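Chairs ought to be easy. They have no opinions and they rarely run. Yet Leonie Steinbach's team at Mutuvik has logged 2,841 planning failures since September, most of them over furniture on casters.

Their planner, Rillisar, was built for things that stay put. Grab a chair by the back and four little wheels each want a say. Noel Villanueva rewrote the contact model twice, then gave it 2 seconds to change its mind before every push.

"It used to be confidently wrong," he says. "Now it hesitates first. I call that perception."

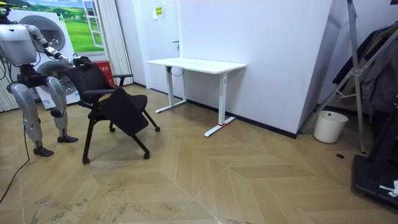
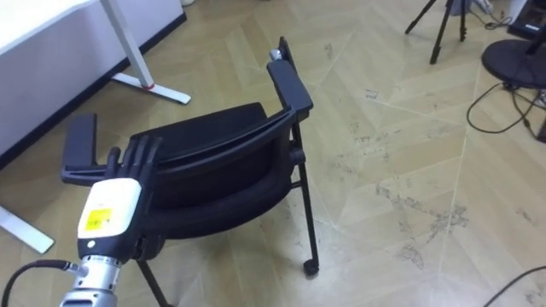

Humanoid meets chair: a grip on the backrest, top, and on an armrest.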